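La casa de la laguna

Rehema Mabula dejó la mochila en el mismo gancho que había usado a los quince años. La estación de Langat seguía oliendo a marea baja y a botas de goma. Baltazar Villaseñor le enseñó el dormitorio, luego la cocina.

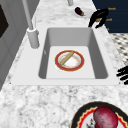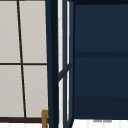
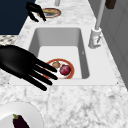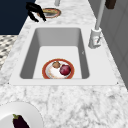 —Cenamos a las siete —dijo Baltazar—. La clase de Trevbridge llega mañana.

Eran 40 alumnos, casi los mismos que en su año. Entonces ella compartía litera con Kyung-hwa Ban, que lloró la primera noche y la última no quería subir al autobús. Prometieron volver en octubre. No volvieron.

Después de cenar bajó sola al embarcadero. Había una libreta de registro colgada de un clavo y buscó las hojas viejas. Encontró su letra: 273 cangrejos, viento del este, Kyung-hwa perdió una bota.

Sacó el teléfono y marcó un número que no usaba desde hacía casi tres años.

—Estoy en Langat —dijo.

Al otro lado se oyó una puerta que se cerraba.

—¿Apareció mi bota? —preguntó Kyung-hwa.

Rehema se sentó en las tablas y le dijo que iba a mirar.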